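## 2 Nähmaschine Plikis aufstellen und einfädeln

Dieses Kapitel gilt für alle Ausführungen mit Fußanlasser. Das Zubehörfach bleibt bis Schritt 4 geschlossen.

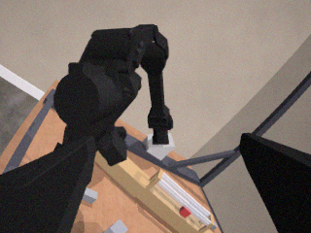
*Zuletzt geändert: 8. Mai 2022, B. Shirazi*

### 2.1 Auspacken und anschließen

1. Maschine am Tragegriff aus dem Karton heben, nicht am Handrad.
2. Klebestreifen an Nadelstange und Greiferdeckel abziehen.
3. Fußanlasser in die Buchse rechts unten stecken, bis er einrastet.
4. Hauptschalter auf 0 stellen, erst dann den Netzstecker einstecken.

**Achtung:** Vor jedem Nadelwechsel den Netzstecker ziehen.

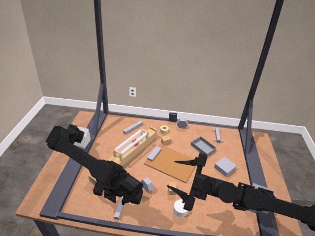
Liegt der Fußanlasser auf glattem Boden, die Gummimatte (Bestellnr. 247) unterlegen. Das Kabel darf nicht unter dem Pedal verlaufen. Nach zwei Minuten ohne Betätigung schaltet das Nählicht ab; ein kurzer Druck auf das Pedal schaltet es wieder ein.

### 2.2 Standplatz 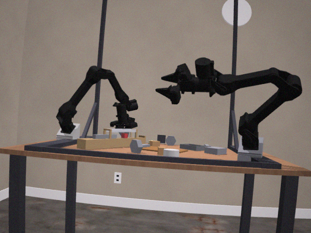 Die Plikis läuft im Schnellgang mit spürbarer Vibration und braucht eine feste Unterlage. Klapptische und Glasplatten sind ungeeignet. Gut geeignet ist ein Tisch mit Holzplatte auf vier Beinen wie im Bild. Links der Nadel mindestens 18 cm für den Stoff frei lassen.

### 2.3 Oberfaden einfädeln

1. Nähfuß anheben, Nadel mit dem Handrad in die höchste Stellung bringen.
2. Faden von der Rolle durch Führung A nach unten und um den Spannungsregler legen.
3. Faden in den Fadenhebel einhängen, dann von vorn durch das Nadelöhr ziehen.
4. Fadenende 14 cm überstehen lassen und nach hinten unter den Nähfuß legen.

*Hinweis:* Spulen von Kyriakidis passen nur mit Adapterring. Spulen der Serie Hornotik können direkt eingesetzt werden.

Weiter mit Kapitel 3, Unterfaden aufspulen.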